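Hanging and Finishing Timber Side Gates
Session 5 handout – Rorkdale evening joinery course
Tutor: Khairul Pangaribuan

Bring last session's frame drawings with you, as we're going straight from the drawing to the workshop this time and I can't wait!

Which timber?
We've been practising on softwood, which is lovely to cut and kind to your chisels, but a gate lives outdoors all year. Oak and iroko will both cope well. Oak reacts with plain steel and you'll get blue-black stains round every screw, so use stainless fixings throughout. Western red cedar is light and smells wonderful, though it dents if you so much as look at it.

The frame
Stiles run the full height, and the rails are tenoned into them. Cut your mortises first, then fit the tenons to suit – it's far easier to shave a tenon than to fill a hole. A ledged and braced gate is a good first project. Remember that the brace rises from the bottom hinge side towards the top latch side, so the weight is pushed down into the post. Every year somebody fits one the other way round, and by August the gate is dragging on the path.

Boards
Leave a small gap in each tongue and groove joint. Boards swell across their width in wet weather and will bow the whole frame if they've nowhere to go. Prime the tongues before you put the boards together, or you'll see a stripe of bare wood at every joint in the first dry spell.

Hinges and clearance
Our practice gate is 983 mm wide and 2,000 mm high, with T-hinges 400 mm long. Bolt the top hinge right through the ledge; screws will do for the rest.

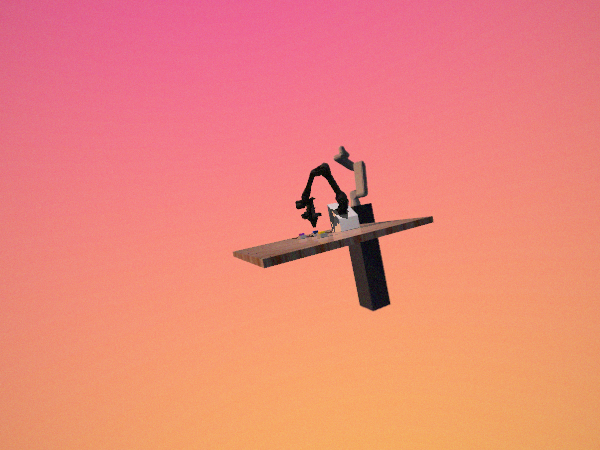 Prop the gate on packers, check the gap down both sides, and only then mark your hinge positions on the post. Check the post for plumb in both directions while you're there (yes, again!).

Finish
End grain drinks up water, so give the bottom edge three coats before hanging. Emanuel Dinu is joining us for the second half to show how he scribes a gate to an old, wobbly brick wall, and his method is a joy to watch.

For next time
Draw your own gate at 1:10, with the brace marked and a full cutting list.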